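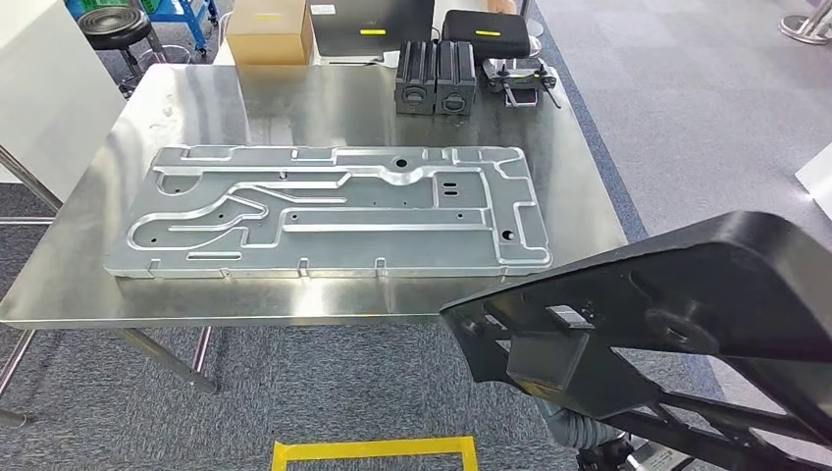

Foto: archivo Tredisell

4. Limpieza y revisión de la placa de canales (aluminio)

Antes de empezar: mesa de acero despejada por delante, guantes puestos. La placa va plana, con los canales hacia arriba.

1. Soplar los canales con aire seco. Primero los curvos, luego los tramos rectos.
2. Repasar los agujeros del fondo – los pequeños tambien. Y las dos ranuras cortas.
3. Paño sin pelusa + limpiador Stanari. Dos pasadas, nada de estropajo.
4. Pasar el dedo (con guante) por las pestañas de los bordes. Si hay rebaba, apartar la placa.
5. Dejar secar unos 3 minutos. Girar y repetir por detrás.

Nota: con luz rasante se ven mejor las marcas en las paredes.

PRECAUCIÓN: no arrastrar la placa por la mesa, se raya todo. Levantarla siempre entre 2 personas. No apilar sin separador.

Lija: grano 300 como mucho, y solo en el canto. Nunca en la cara de lo canales.

Comentarios

tornillo_flojo: ¿vale alcohol en vez del Stanari?
mk_taller: yo lo uso y bien, pero seca rapidísimo
Privia Sur: falta el paso de las juntas, ¿va en la sección 5?

© Tredisell – Contacto – Volver arriba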